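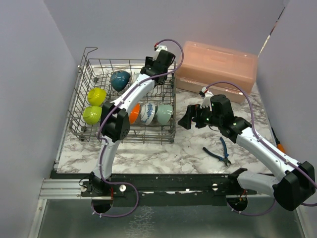
Teaching a two-arm setup to unload dishes

Vendors say you can teach this in an afternoon. I doubt it. Our bowl task at Plemwood took 272 takes, and 58 of those went in the trash.

Before you start
Clear the cables through the full reach of both arms. Pick one rule for which arm takes which bowl and write it down.

Recording
1. Park both grippers open, clear of the rack.
2. Drive slowly. If you fumble a rim, stop and redo the take.
3. Grab bowls by the edge, one at a time.
4. Move the bowls between takes. If you skip this, the robot learns one rack.
5. Watch every take back before you keep it.

Hand guiding or remote? The Raneck guide likes hand guiding. I don't, for two arms, as you'll run out of hands. Use the remote.

Don't believe anyone who says 1000 takes will fix sloppy driving. Test on a rack you never recorded, and count drops as failures.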